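Veerle Dewulf
Thread, September 21, 2021
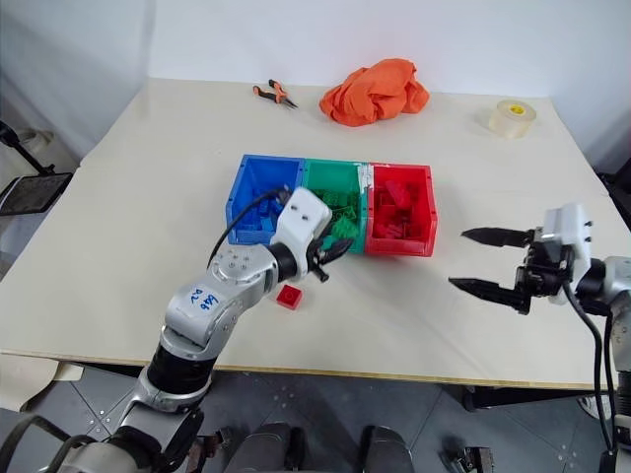
1/
Brick sorting, color pass. Blue, green and red bins, side by side, each taking its own color. Several people asked for the method after the last thread, so I am writing it down in order. It is long. Mute as needed.

2/
Scope: one mixed secondhand lot, bought through Brallus. The listing said 2052 pieces. I have not verified the number and will not. I sort by color first, then by shape. I know the usual advice is the reverse.

3/
The usual advice is correct for large collections. In a full bin of red, a small red plate is very hard to see. In a mixed bin of plates, the red one is easy. If you own a room of bricks, sort by shape and stop reading.

4/
My case is different. The lot is nearly all basic bricks in a few solid colors, with few small parts. Color first gets it off the table in one evening and the shape pass can wait until I feel like it. In January I did a lot the other way around and it sat in 4 half-finished trays until spring.

5/
Bins. Open plastic ones, colored to match the contents. This sounds decorative. The practical effect is that no label has to be read, and a wrong brick shows against both the pile and the wall of the bin.

6/
Drawback of matched bins: a right-colored brick is harder to see at the bottom. When I think a bin is empty I tip it and run a hand along the inside edges. Clear bins do not have this problem. Clear bins have the problem that everyone puts everything in them.

7/
Row order is blue, green, red, left to right. No theory behind it. What matters is that it stays the same from session to session. I swapped two bins once, halfway through, and spent the rest of the hour pulling green out of blue.

8/
Push the bins together so that nothing drops down between them. A small gap is worse than a large one. A brick in a large gap can be picked up with two fingers. A brick in a small gap needs the whole row moved.

9/
If the bins creep apart, a strip of tape over the join will hold them. Take it off the same day. Old tape leaves a residue that collects dust, and then brick dust, and then you own a gray stripe.

10/
Table. White top, white wall behind. A plain surface helps more than any sorting tool I have bought. On a patterned tablecloth I missed bricks that were in plain sight. Saturated colors on white need no searching.

11/
The exception is white bricks. For those I put down a dark tray. This lot had so few that I pulled them during the first rinse and kept them in a jar, along with the black.

12/
Stray rule. A brick on the table belongs to no bin until someone places it. Position means nothing. The red one lying in front of the blue bin goes in red. Obvious when written out, less obvious at ten at night when you are sweeping with the side of your hand.

13/
Do not sweep with the side of your hand. Pick up. Sweeping is faster for the first minute and then you are sorting a bin you had already sorted.

14/
Pour size. I pour out a shallow layer, one brick deep, and clear it before pouring again. A heap invites digging. Digging is loud and moves the small parts to the bottom.

15/
Color order within a pour: take the most common color first. With that gone the rest is mostly sorted already. In this lot the most common was red in some bags and green in others, so I look before I start. It takes a second.

16/
Near-matches. Old blue and new blue are not always the same blue, and sun damage adds more. I do not split shades in the first pass. Everything a reasonable person would call blue goes in blue. Shades get split in daylight, near a window, or not at all.

17/
Lizelle Ngcobo, who has sorted far more of this stuff than I have, splits shades in the first pass and finds my approach lazy. She has told me this in writing. Her collection is beautiful and has its own hallway.

18/
Stuck pairs. Pull apart by hand first. Rock along the long side, where there is more leverage. Two thin plates face to face are the worst case. A brick pressed on top of the upper plate gives you a handle.

19/
Pliers are on the table (orange and black handles, toward the back) and they are for metal axles and bent pins out of the odd old set. I do not use bare jaws on a brick. They leave tooth marks, and the marks catch a fingernail forever.

20/
If you must use pliers on plastic, wrap the part in cloth first and squeeze less than you think. Then accept that it may crack anyway. A cracked brick is worth less than a stuck pair.

21/
Cloth. The orange one. Any soft cloth that does not shed. I wipe each handful as it comes up if the lot is merely dusty. If it is sticky, wiping spreads the problem around and the whole lot should be washed before it gets near the bins.

22/
Washing, for completeness. Mesh bag, lukewarm water, a little dish soap, swirl, drain, rinse, drain. Spread on a towel, studs up, then turn studs down after a few hours. Water sits in the hollow underside much longer than you expect.

23/
Do not bin damp bricks. A closed stack of damp bricks smells like a basement by the weekend. I leave mine out overnight with a fan, and another night if I can hear water when I shake a handful.

24/
Tape. A translucent roll lives on the table. Uses: closing bags of finished color, holding a paper note on a bag, keeping a set of odd parts together until I identify them. Never directly on a brick.

25/
Bags. I use the zip bags from Fu, the middle size, 400 grams of brick to a bag. More fits. The seal gives up soon after, so I stick to the number. A kitchen scale is fine for this.

26/
Note on each bag: color, weight, lot. I do not write piece counts. Weight is quick and good enough to tell me whether I have enough red for a wall.

27/
Compatible brands. The lot was sold as a single brand and it is not. There is a good deal of Trillero mixed in, which clutches well but is slightly glossier, and a little Pundunow, which is softer and scratches. I pull Pundunow out at the shape pass, by feel.

28/
You can spend a long time pulling brands in the color pass. It means turning every brick over. I tried it on one bag, got through a third of it and went back to color only.

29/
Session length. I stop after an hour. Error rate goes up before I notice that it is going up, and the first sign is always a green in the blue. Those two are the closest pair in evening light. Red looks after itself.

30/
Light. A single lamp to one side throws long shadows and makes dark blue and dark green the same color. Overhead and even is better. If you only have the side lamp, do red and leave the other two for the morning.

31/
Audit. At the end of each session I fan out the top layer of each bin and look for wrong colors, 2 looks per bin with a break between them. I do not tip the bins out. Anything deeper gets caught at the shape pass.

32/
Bin level. I empty into bags before the pile gets above the rim. A heaped bin sheds bricks into its neighbor every time someone leans on the table, and then the audit is the whole job again.

33/
Replies, collected. Yes, yellow exists. It went out first as a separate bag, the seller had already done it. No, I do not have a link for the bins, they came from a housewares shelf and had no brand on them that I remember.

34/
To the person asking about sieves: they work well for size and do nothing for color. If the lot had been full of small parts I would have sieved before any of this. Get a set with square holes. Round holes jam on the corner of a plate.

35/
To the person asking whether children can help: yes, with one color each. Give them a color and a bin and do not correct them out loud. Fix it in the audit.

36/
Shape pass starts next week. Different trays, smaller compartments, same table. I will post the tray layout once I have decided what to do about slopes.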